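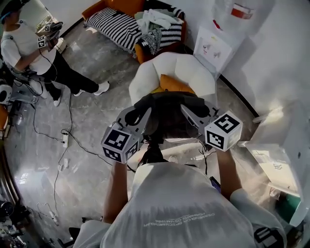
To: Handheld Gripper Users list
From: Silvan Fuchs
Date: May 5, 2020
Subject: Re: Comparison of Korkix and Auer hand-held grippers, first round

Dear colleagues,

Thank you to Kilian Fankhauser for his questions, which are quoted in part below. I answer them on behalf of the Darnthorpe test group.

Kilian Fankhauser wrote:
> We have read the notice of the first comparison round with interest.
> Before Clundalstead commits to either model, we would like to know:
> whether both were tested with the same fingers; how tracking loss was
> defined; and whether the cables affected the results. Our operators
> work in pairs in furnished rooms, and our earlier trials on a bare
> bench told us very little about that kind of use.

On the first point, both models were fitted with the same flat, angular fingers. The Auer unit is supplied with a rounded set, which we removed before testing. The comparison therefore covers the body, the trigger and the tracking of each unit, and should not be read as a judgment on the fingers that come with it.

On the second point, tracking is done with printed marker cubes mounted on the grippers. We recorded a loss whenever the software reported no valid position for more than 200 milliseconds. Shorter gaps were filled in by the software and were not counted. Each model was used for 60 recordings by the same operators, in a furnished living room with daylight from the window. The Korkix unit had 8 recordings with at least one loss and the Auer unit had 19. Most of the Auer losses came when the operator reached across the body and one forearm came between the camera and a cube. The Auer cube sits lower on the gripper, and we believe this accounts for a good part of the difference. Strong sunlight on the cube faces also caused losses with both models, and the group has not yet separated the two effects.

On the third point, the cables did matter. Both models were run wired throughout, with power strips on the floor. Operators reported that the pull of the cable was noticeable when both arms were stretched forward, and more so with the Korkix unit, whose cable leaves the body at a sharper angle. When two operators worked in the same room, the cables had to be laid out again between tasks. The time spent on this was not included in the task times we circulated.

Trigger feel was scored separately. Operators preferred the Auer trigger for small objects and for cloth, and had no clear preference for larger items. I would ask members to treat these scores with caution, as the operators had used an Auer unit before the round began.

A second round is planned for August. It will use a raised mount for the Auer cube and a longer cable for both models. Members who wish to propose tasks should send them to me directly, with a short description of the objects and the furniture needed. The raw recordings can be released to member groups on written request.

Kilian, if Clundalstead is able to share its bench results, we would be glad to place them beside ours in the next report.

With kind regards,

Silvan Fuchs
Darnthorpe test group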